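4. Setting the shutoff on your Kesby water softener

The box says this takes 4 minutes. Allow longer, and don't start on a Friday evening when the help line is closed.

1. Turn the bypass valve to BYPASS. The arrow should point away from the tank. On early Kesby units the arrow was molded backward, so run a tap and check.

2. Plug in the control head. If it asks for a code, enter 1742.

3. Set the hardness number from your own test. The city's figure is an average for the whole town, and I wouldn't trust it for one house.

4. Add plain salt pellets up to the fill line. Druvent sells a "high purity" bag at a higher price. I have yet to see what it does better.

Note: The "Smart Save" setting claims to learn your habits. Mine learned to run at dinner time. Leave it off and pick 2 a.m.
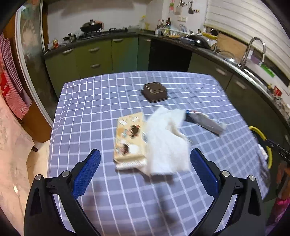

5. Open the valve slowly, a quarter turn at a time. Stop if you hear banging in the pipes.

6. Start a manual rinse and let it finish. The display may say READY before the drain line stops running -- believe the drain line.

Caution: Do not tighten the plastic nuts with a wrench. Hand tight is enough, whatever the sticker says.

7. Write the hardness number inside the lid. A power cut can wipe it, "permanent memory" or no.

Revised in June by Jad Majali.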